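Progress note for January: handheld grippers, Studel room

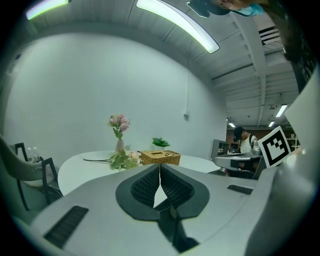 One of the handheld units in the Studel room, round table behind it.

Hi Despina,

You asked for the short version, so: we recorded 1,101 runs in January and I have to throw out 303 of them. I'm not thrilled either!

The trouble is the finger pads. On unit two the left pad had started creeping in its mount (a tiny bit, you can't feel it by hand), so when the fingers close they meet a little off center. The logged opening width drifts along with it, and by the end of a long session the software thinks the grip is still open when it's shut tight. Danai spotted it while she was replaying flower-arranging runs for something else entirely. We went back through everything from that unit and the bad stretch starts at run 684, which is when we swapped in the new pads from Cirico. My fault, I signed off on that swap without a proper recalibration.

No injuries and nothing broken. Witold did get the side of his thumb nipped while checking the pads, and that was enough for me to stop all work on unit two until the mount is pinned. Unit one is fine and still in daily use.

Where we are now: Themis has drilled and pinned the mount, and we do a width check at the start and end of every session. I'd like to redo the lost runs in the same room, with the same table setup, so they match the rest. That needs the room for longer than we booked, and I still have to ask Farnstead if they'll extend.

Money is okay. The spare pads came to 367 and I've put them under repairs.

Markos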